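Bags, pouches and other things that hold things

Hello and welcome to the bag page! People keep asking me where I put everything when we packed up the flat in Someo, and the short version is that I have a bit of a weakness for anything with a zip, a flap or a handle. I own far too many of them. My sister-in-law Regula Eberhard says I'd buy a bag to keep my bags in, and she's right, I've done it (the big blue one from Prullby, which I still think was a bargain).

I started this page as a place to keep notes on what I've used for what, mostly so I'd stop buying the same thing over again. Then Andri Hollenstein wrote to ask what I do with spare bedding in a house with no proper cupboards, and it grew from there. I've been adding bits whenever I have a free evening and a cup of tea, so please don't expect any sort of order.

A few words on what I like. I want to be able to see what's inside without tipping it all out on the bed. I like a bag that has some shape to it, with a floor and sides, so a folded blanket goes in square and comes out square. And I'm fussy about edges! Clear plastic with nothing round the edge always looks to me like something the shop forgot to take off, but put a bit of cloth binding on it and I'm happy to have it out on a shelf.

What I don't like is labels. I tried them for a whole winter, tied on with string, and all that happened was that the winter curtains ended up in a bag marked "swimming". Clear sides every time, please.

Regula's rule is that if you haven't opened a bag by June, whatever is in it goes to the charity shop. I've never managed it. The bag with the christening things hasn't been opened for years and it's staying exactly where it is, thank you very much.

On to the gallery, then. Click back to the top if you're only after the notes on hanging things up. 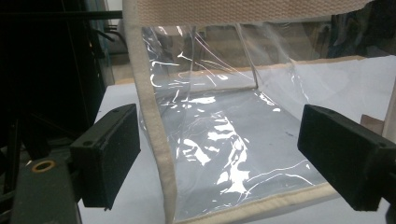 Last changed: 2019-05-27

My favourite sort, the clear box-shaped pouch with beige binding along the edges and a wide woven strip across the top. Creased all over, as these always get, and the binding has gone a little fuzzy, but you can still see straight through it. I do love that creamy colour against the plastic.

If you've got one like it, I find tissue paper between the layers keeps my woollens looking nice, and I leave the heavy stuff for the Hokum trunk in the hall. Andri, I haven't forgotten your question about pillows, I'll get to it when the spare room is done!

Back to the house pages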